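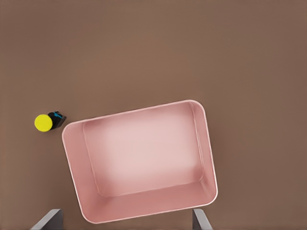

Pink bin, brown table.

1/
OK, river people, I finally read the whole draft agreement on the Drulmont dam. It took me two evenings and a lot of tea. Short version: the town wants the thing gone, the county wants someone else to pay for it, and the creek doesn't get a line of its own until page 15.

2/
Quick background if you just got here. Valwood Creek used to run straight down to the Long marsh. Then the mill dam went in, the mill closed, and the dam stayed. Now we have a warm, green, smelly pond every summer and a stretch below it you can cross in sneakers.

3/
The candidates all love the creek, by the way. I have 6 flyers on my fridge and every single one has a heron on it. I went looking for the words "minimum flow" and found them on one. Tiny print, on the back, next to the parking stuff.

4/
Minimum flow is the part I care about! Take the dam out and great, fish can get up. But Zestholm still holds the right to pump upstream, and the draft lets them keep pumping at the same rate in a dry August. So you'd have an open creek with hardly any creek in it.

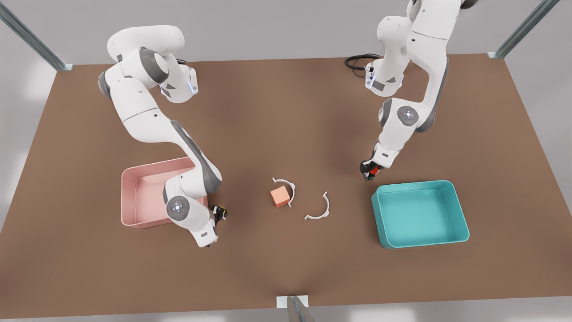 5/
I asked Weidong Liao about this after the hearing (he's been on the water board for five years and still answers his own phone, bless him). He said the pumping permit is a separate process and comes up for renewal in March. Separate on paper, sure. Same water though.

6/
Mingxuan Xia made the best comment of the night, I thought. She farms below the dam and she isn't against removal at all – she wants to know where the mud goes. All that silt behind the wall is coming down onto somebody's field. The draft says it will be "managed." By who? With what money?

7/
To be fair to the county, they did add two public meetings, and the map is much better than the last one. You can read the street names now. I still can't work out if the footbridge stays, so if anyone knows, please tell me.

8/
Written comments close Monday, February 7, 2022. Mine is going to be three paragraphs: yes to removal, put a flow number in, and print a silt plan people can read. Copy it if you like, but change the wording a bit – they lump the identical ones together.

9/
Oh, and the pond ducks. Several of you asked. Page 11 says there's a side pool for them, and that's all it says.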